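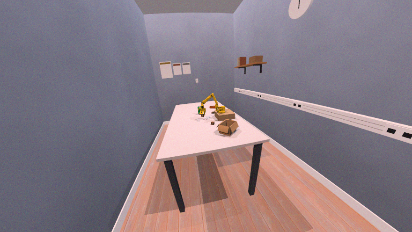 Simulated workcell used in the Hitavum Challenge, with the yellow arm, small objects and two cardboard boxes on the table.

The Hitavum Challenge is an annual student competition in robotic manipulation held entirely in simulation. It is open to teams from secondary schools and two-year colleges. Teams write control programs for a robot arm in a shared virtual room and submit them for scoring on a central server. The competition was founded by Trevor Pilkington, a teacher of engineering, who remains its technical director.

Format

Each team may have up to 6 members and one faculty adviser. The season opens in the fall with the release of the practice room, and final submissions close in March. All teams work with the same arm and the same furniture. The starting positions of the small objects and the boxes change from one trial to the next and are not released before scoring.

A program is run without human input. Points are awarded for each object placed in its assigned box, and deductions apply when an object is dropped or when the arm strikes the table. Ties are settled by total travel distance of the gripper.

Software

The room runs on Tokix, a physics simulator written by former participants and distributed to schools without charge. Early seasons used a bare table against a blank background. The present room, known as Rurex, added walls, a wood floor, a shelf, a clock and power outlets, so that programs relying on camera input would have to separate the objects from their surroundings. Shadows were introduced in the same release.

Participation

In the most recent season, 329 teams registered and 3,485 programs were submitted for scoring. Many teams are organized as after-school clubs, while others enter as part of a course for which the final program is graded.

Awards

The team with the highest total receives the Vakulenko Cup and a grant of $2,000 for its school's laboratory. A separate prize is given for the best written report. Reports by winning teams are kept in a public archive, and first-year teams are permitted to reuse code from it with credit.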